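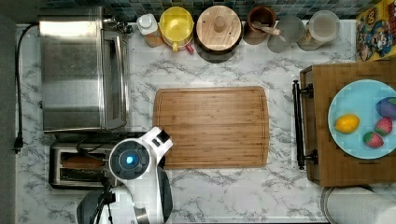

Encimera de la cocina compartida, zona de desayuno: tabla de bambú, hornillo, tostadora y recipientes de uso común.

Foro de residentes Gomov
Sección: Espacios comunes > Cocina
Tema: Propuesta de reordenación de la encimera de desayuno

Administracion_Gomov
1 jul 2025

Estimados residentes:

Se somete a consulta la distribución de la encimera de desayuno. La propuesta consta de tres puntos:

1. La tabla de cortar de bambú permanecerá en el centro de la encimera y se destinará exclusivamente al pan y a la fruta.
2. La tostadora de dos ranuras y el horno de sobremesa se mantendrán juntos en el mismo lateral.
3. Los recipientes de uso común (jarra amarilla, bote redondo de madera, portautensilios y tarros de vidrio) quedarán alineados junto al alicatado.

El plazo de alegaciones es de 10 días. Se ruega que las intervenciones se limiten al asunto del tema.

Elias Chidiac
Administración

vecina_3B

Agradezco la consulta. Manifiesto mi conformidad con los puntos primero y tercero. En cuanto al segundo, solicito que se reconsidere. La tostadora y el horno de sobremesa están demasiado próximos entre sí, y quien retira una rebanada de la primera tiene el segundo prácticamente bajo el codo. Propongo trasladar la tostadora al extremo opuesto, donde se encuentra la bandeja de madera con asa negra.

Flusto

Respetuosamente, discrepo de la intervención anterior. El extremo de la bandeja es la única superficie en la que se puede preparar un desayuno para varias personas. Si se ocupa con un aparato, la bandeja terminará sobre la tabla y la tabla en el fregadero.

Ruego además que se regule el asunto de los cereales. Las cajas abiertas apoyadas contra los azulejos se vuelcan con facilidad. Existe un armario para ellas.

residente46

Soy usuario diario de los cereales aludidos y no aprecio inconveniente alguno en que la caja permanezca en la esquina. Ocupa menos que los dos tarros de vidrio, cuyo contenido, por cierto, convendría etiquetar. Ignoro si el ingrediente claro del tarro de tapa blanca es azúcar, sal o harina, y no considero apropiado averiguarlo con el café.

Administracion_Gomov

Se toma nota de la observación relativa al etiquetado y se incorpora a la propuesta como punto cuarto. Respecto de los cereales, se abrirá un tema separado.

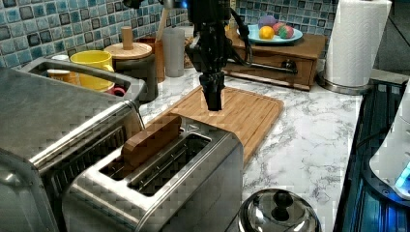 Zona de la tostadora y el horno de sobremesa, con el escurridor y las tazas al fondo.

vecina_3B

La segunda vista confirma, a mi juicio, lo expuesto. Añado una consideración sobre las tazas: disponemos de un árbol de madera para colgarlas y, sin embargo, la amarilla y varias más están en el escurridor o junto a él. Solicito que se recuerde a los usuarios que el escurridor no es lugar de almacenamiento.

Jerkex

Con el debido respeto, el árbol está colocado sobre un bote oscuro. No me parece una base adecuada para colgar loza. Mientras no se le asigne un sitio directamente sobre la encimera, seguiré dejando mi taza en el escurridor.

Flusto

Suscribo lo indicado por Jerkex. El árbol podría situarse al otro lado, cerca del pequeño mueble de cajón, y el bote quedaría libre para su uso ordinario.

En lo referente a la tabla, recuerdo que el bambú no debe dejarse en remojo. La ranura perimetral acumula migas y basta con un paño húmedo y un secado inmediato, en posición vertical.

residente46

Discrepo en parte. Un paño no es suficiente después de cortar fruta madura. Propongo lavado breve con jabón neutro y aceite mineral una vez al mes.

Por otra parte, quien deje pan en la tostadora debería retirarlo. En ambas vistas hay una rebanada en la ranura.

Administracion_Gomov

Resumen provisional de las alegaciones recibidas:

Tabla de bambú: se mantiene en el centro. Lavado breve, sin remojo. El aceite queda pendiente de valoración.
Tostadora: sin acuerdo. Se someterá a votación.
Árbol de tazas: se trasladará junto al mueble de cajón, salvo oposición razonada.
Tarros: se etiquetarán.

El expediente queda registrado con el número 1723.

Elias Chidiac
Administración

vecina_3B

Conforme, con la salvedad de la tostadora. Solicito que en la votación figure también la opción de separarla un palmo del horno sin cambiarla de lado.

Administracion_Gomov

Se admite la opción. El tema permanece abierto hasta el término del plazo.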